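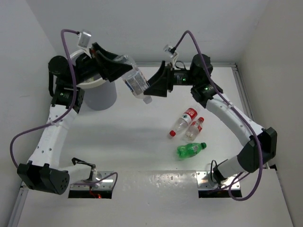
The Case for Boring Robot Software

There is a meeting that happens in every robotics group sooner or later. Someone has read a paper over the weekend, and the paper has a new policy architecture in it, and the new architecture does on a lab bench in eleven seconds what ours does in twenty. By lunch there is a branch. By the end of the month there are two stacks, neither of which runs, and a whiteboard nobody is allowed to erase.

I have sat through that meeting at two companies, and at one of them I was the person who had read the paper. So take what follows as the testimony of a reformed offender. My claim is that most of us working on two-armed manipulation are badly short of dull software and fairly well supplied with the clever kind.

Consider the handover. One gripper has a bottle, the other gripper wants it. People who don't work on this assume the hard part is seeing the bottle, and I will grant that clear plastic is a miserable thing to look for. Depth sensing goes straight through it or bounces off somewhere creative, and the label is often the only part the software believes in. But you can train your way to a decent answer there, and plenty of groups have. What will eat your spring is the question of what time it is.

I mean that literally. Each wrist camera has a clock. Each arm has a clock. The machine doing the planning has its own opinion. When I joined the Worncombe project, our left and right wrist images disagreed by 69 milliseconds on a good morning, and we had been training on them as if they were taken together. The policy learned, quite sensibly, that the right hand lives slightly in the past. It then closed the right gripper on places where the bottle used to be. We spent most of March adjusting the network. We tried a bigger one. We tried a smaller one, on the theory that we had hurt its feelings.

Uzma Jatoi fixed it in an afternoon by plotting two columns of timestamps against each other. She was not on the perception team, which may be why she thought to look.

I asked her later why the rest of us hadn't, and she said that a timestamp plot can't go in a slide deck. I think that covers it. Nobody gets promoted for a log format. The demo video shows the arm moving, and the arm moves because of the model, and so the model gets the headcount. The 300 lines of code that decide what happens when a camera drops a message in the middle of a grasp get written by whoever is still in the building.

Ours, for the record, did nothing when a camera dropped a message. It reused the last picture. If the cable came loose, the arm would carry on with great confidence in a world that had stopped. I found this out by watching one arm offer a bottle, very politely, to a spot its partner had left some time before.

The usual objection is that all this will be swept away. Learn the whole thing end to end, the argument goes, and the calibration files and the state machines and the retry logic become a kind of scaffolding we can take down. Grostorach, the little planner we inherited and which I have cursed in three time zones, would be first onto the truck. I would like that. I would help carry it.

But I notice that the people who say this still have a calibration file. It has moved to a folder called "legacy" and it gets loaded at startup. I notice, too, that when the learned policy fails, the first thing anyone wants is a record of what every joint and camera reported at that moment, in order, and that this record is exactly the thing they took down with the scaffolding. A learned system needs better logs than a hand-written one. With the hand-written one you could at least read the code and feel ashamed of a particular line.

There is also the matter of two arms sharing one table. With a single arm, collision checking is a chore. With two it's a negotiation, and both parties have to be honest about where their elbows are. We had a week when the right arm's model in the planner was 13 millimeters shorter than the right arm. It had been that way since a bracket was changed. The planner would produce beautiful paths, smooth as you like, for a robot we did not own.

What would I do with a budget? I'd hire one fewer person who wants to invent a policy and one more who gets upset about units. I'd make replay the first tool anybody builds: pick any run, press a key, see what the software saw and when. I'd have it refuse to start if the clocks disagree, and I would give nobody the flag to override it, including me. Khattak, our old test suite, had 21 checks when I arrived and all of them passed, mostly by not looking at anything. I'd throw out the lot and write five that can fail.

None of this will get you a standing ovation. Voltisetti, where I had the job before this one, once showed a visiting board a folding routine that had worked one time, and people clapped. The next morning it didn't work and there was no log, so to this day we can't say why it did. The board still brings it up.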